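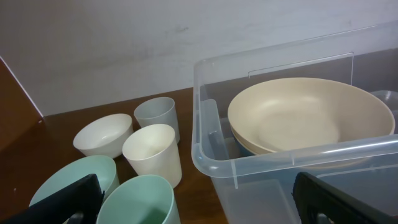
Cups and bowls at the Kullent cell, April. Bin to the right, as ever.

Threads > Workshop > Grippers

April, by Younes Abdel Rahman

Spent the afternoon re-shimming the fingers on the Kullent arm. Glamorous work. You take two screws out, drop one, find it in your sleeve, and put two screws back.

The job is dishes into a bin. The counter on the controller says 3,802 grips since the last finger change, and the left pad had gone shiny like the elbows of an old suit. Shiny pads and smooth plastic do not get along.

The manual from Abeysekara says to inspect the pads every 200 grips. I would like to meet the person who does this. I imagine they also floss.

So now the routine. Power down, lock the arm, wipe both fingers with a damp cloth. No solvent. I used solvent once and the pads came out feeling like a boiled egg.

Then squareness. Close the fingers on a strip of paper and pull. If it slides out on one side and tears on the other, the fingers are toed in. Mine tore on the left, so the left finger got a shim about as thick as a candy wrapper. (It is a candy wrapper. The real shims are on order from Flilemier and have been since winter.) 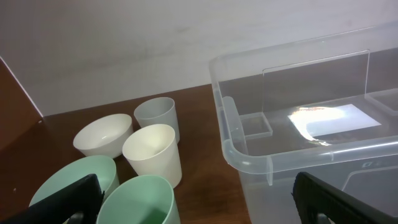 Ho-yin Ko replied that the wrapper trick holds for a week at best, then it creeps, and by the time you notice you've been blaming the camera calibration for two days. Use brass.

Fine. Brass. I've cut a piece from the scrap drawer and it looks terrible, but it is flat, and flat is what I was told to want.

Next is grip force. It was set to 220 in whatever units the Birau controller believes in. The manual doesn't say and the menu just shows a bare number – I have stopped asking. Too high and a thin cup goes oval. Too low and you get to hear it land.

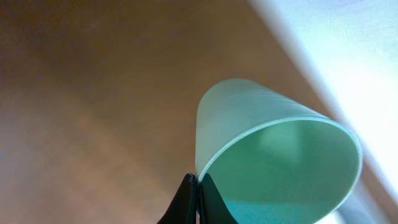 I bring the force down in small steps and pinch near the rim each time, where the wall gives the most. When the rim stays round and the cup doesn't swivel, I stop touching things. Stopping is the hard part of this job.

Last thing is the cable at the wrist. Leave enough slack for a full turn both ways, then tie it down. I tied it tight the first time and the arm politely unplugged its own camera.

New number is written on tape on the side of the controller, next to the old number, next to a number I can't explain and am afraid to peel off. Brass goes in tomorrow morning.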